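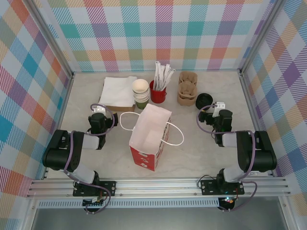 Words by Liên Tô

The takeout order at Bae that goes wrong most often is two hot drinks and something to eat. It sounds easy. The drinks need to stay upright, the food needs to stay away from the drinks, and the customer wants one hand free for the door.

Mwangi Biwott has packed orders at the café since it opened in March. On the morning I visited he had 163 cups to get through before lunch, most of them for offices on the same two blocks. He packs the same way each time and he doesn't talk much while he does it.

The bag comes first. He opens it fully and stands it in the middle of the counter with the handles folded out to the sides. A half-open bag catches the corner of whatever goes in next, and then the carrier tips. Napkins and cups stay in a row at the back, where he can reach them without looking up. Lids are kept close to the cups but never on top of them.

"If I have to walk for a lid, the coffee is sitting there with no lid," he says.

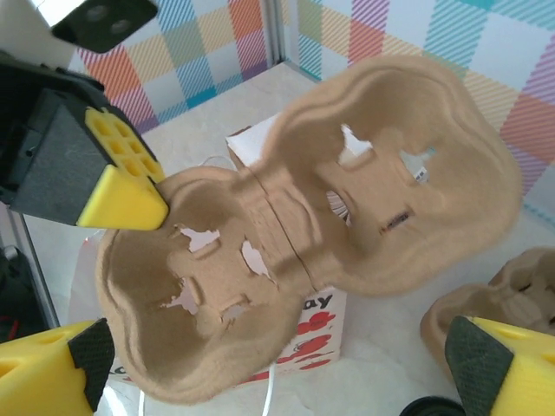 From the Food and Kitchen Desk, Savness Magazine

Pulp carriers are the part customers complain about. They are light and they stack well, but the molding is rough and a thin spot can give way under a large cup. Biwott turns each one over before he uses it. If the base is torn near the center he puts it aside and takes another. He also presses the rim with a thumb. A soft rim usually means the carrier got damp in storage, and a damp carrier will fold on the stairs.

Two drinks go in a two-cup carrier, on the level, one in each side. For a single drink he still uses a carrier if there is food in the bag. Anything boxed goes flat on the bottom and the carrier sits on top. Pastries in paper go beside it, never under. Napkins are last, pushed down one side so they hold things still.

The café switched suppliers once, to a firm called Sivunness, and Biwott spent a week relearning the lids. The new ones needed a push on the side opposite the sip hole first and then a press all the way around.

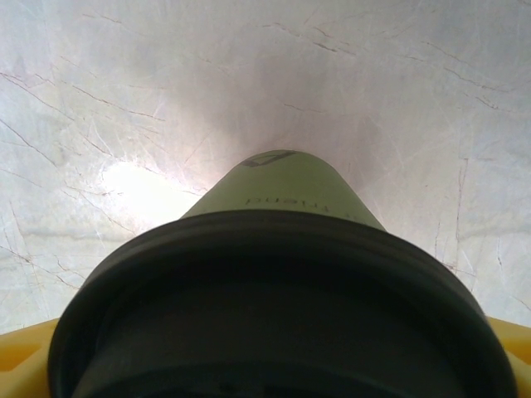 Regulars who bring their own tumblers are a different job. Biwott checks the lid, fills to a finger below the top and hands it straight over. He won't put a tumbler in a paper bag with food. Most are too tall for the carrier and too heavy for the handles, and the bag leans as soon as it is lifted.

The café sold 16 tumblers in its first month and now gets a few of them back across the counter every morning. There is a small discount for using one.

Between rushes he resets the counter. Sleeves of lids get opened and stacked, crushed cups go in the bin, and the middle of the counter is wiped and left clear for the next bag. It takes him five minutes if the line stays short. 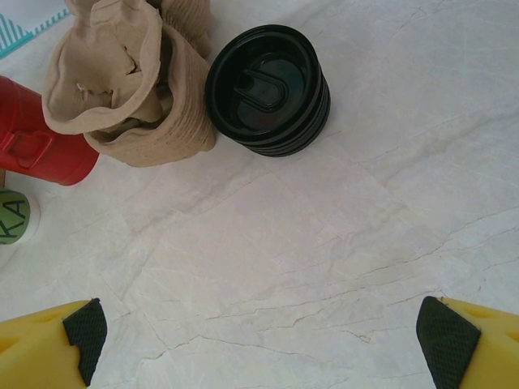
Black lids stacked on their side, at the back of a marble-patterned counter.

At home the same order works for a picnic or a school run. Open the bag all the way, put the flat things down first and check the carrier before the cups go in. Bae is closed Wed 25 December and opens at its usual time the day after.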